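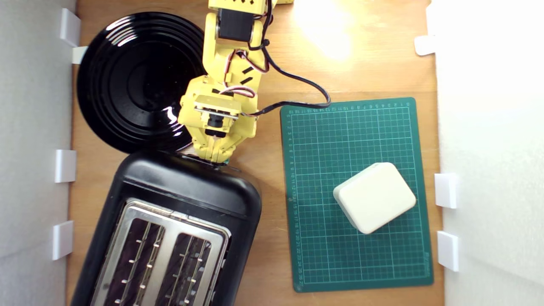

Toast crumbs, and other things I've finally got on top of

I've been meaning to write up my small-appliance routine for ages, mostly so I can stop typing the same thing into text messages. My neighbour I-hsuan asked me on Friday why her toaster smelled like a campfire, and the answer was the crumb tray, as it nearly always is. So this one's for her, and for anyone else who moved into a place, inherited a toaster and has never once pulled the little drawer out from under it.

The crumb tray

Unplug it first and let it go stone cold. I do mine before breakfast, when it's been off all night. Slide the tray out over the sink, tip it, then wash it in warm soapy water and dry it properly before it goes back. If the crumbs have baked on, sit it in hot water with a spoonful of bicarb while you have your coffee.

Then turn the toaster upside down over newspaper and give it a gentle shake. Gentle! I once went at an old one like a maraca and the lever was never the same again. A dry pastry brush will get the stragglers near the slots. Never a knife or a fork, and never water down the inside, no matter how grubby it looks in there.

Once a fortnight does us, but we're a two-slices-each household. If you've got teenagers, make it weekly.

Raisin bread

Raisin bread is the enemy. The fruit drops out, sticks to the element guard and smokes for days. I do raisin bread under the grill now and I haven't looked back. Same goes for anything iced, buttered or stuffed with cheese (my brother-in-law Afshin has strong feelings about cheese in toasters, and he is wrong).

Shiny black things

Why did we all buy shiny black things? They show every fingerprint. I've tried the fancy sprays and keep coming back to a barely damp microfibre cloth, then a dry one straight after. The dry one is the bit people skip. Go in one direction and don't scrub in circles, or you'll see the swirls every time the sun comes in.

For glossy dark plates it's much the same story. Our water is very hard here in Trullow and the dishwasher leaves a chalky bloom on anything dark. A wipe with white vinegar on a soft cloth, a rinse and a dry, and the colour comes back. If your plates have ridges, use an old soft toothbrush to get into the grooves. And put a bit of paper towel between them when you stack them in the cupboard. They scratch each other, the wretches.

Toasters and the power bill

I did look at the label on ours: 900 watts. My kettle is 1,980, so if you're on an old circuit like mine, don't run both and the sandwich press together unless you enjoy walking out to the switchboard in your dressing gown. I boil first and toast second. It's become such a habit that I do it at other people's houses too.
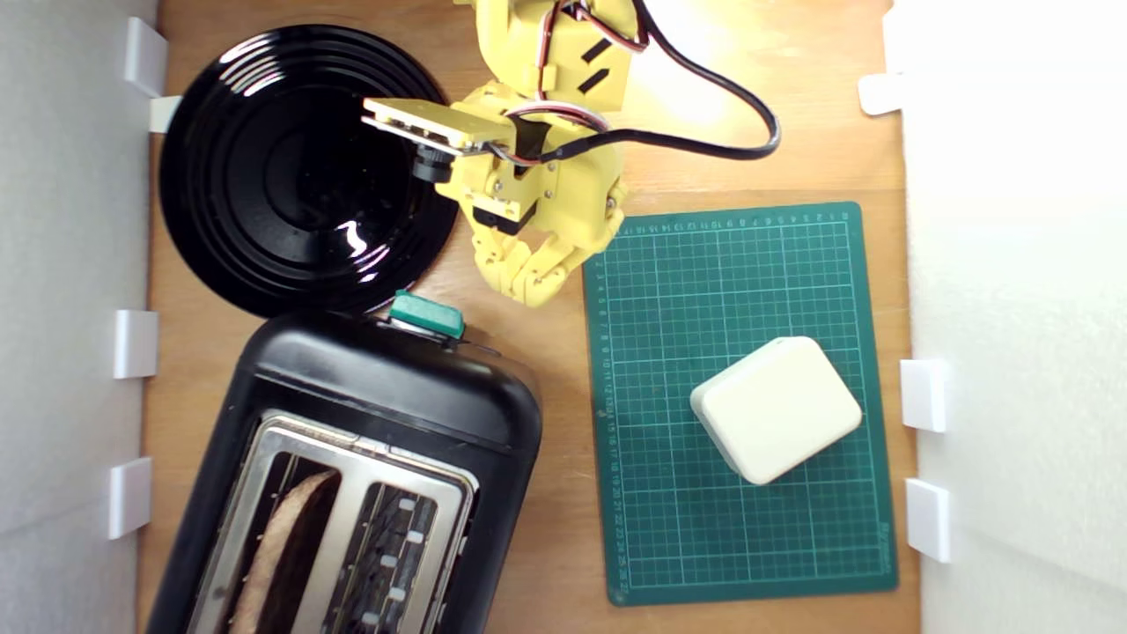
Cutting mats that won't lie flat

I keep a craft mat in the kitchen for cutting parchment and contact paper and whatever the kids have for school. Mine went wavy after a summer in the car (January, black upholstery, my own fault). What worked was a shallow bath of warm water for ten minutes, then flat on the bench under a clean board with a stack of cookbooks on top overnight. Warm, mind you. Very hot water will make it worse, and so will leaning it against a sunny window to dry.

Wash it with dish soap and a soft cloth. Lint stuck in the cuts comes out with a white eraser. And keep it away from toasters, hot pans and mugs of tea, as one hot mug can leave a permanent bump.

Please don't use the same mat for food! The cuts hold on to everything. I've got a separate chopping board for that, from Boltden, and it has outlived two kitchens.

Pale timber tops

Ours marks if you so much as look at it. Tea rings come up with a paste of bicarb and a drop of water, rubbed lightly along the grain and wiped off straight away. Test it somewhere out of sight first, especially if you don't know how the top was finished. For greasy spots I sprinkle cornflour on, leave it an hour and brush it off, and sometimes I need a second go.

Put a trivet or a cork mat under anything that gets warm on the bottom. And lift appliances when you move them – dragging one with a bit of grit under its feet is how I got the scratch I now hide with the fruit bowl.

Next time I'll do kettles and limescale, and the great lemon versus vinegar argument. I-hsuan is firmly on the lemon side.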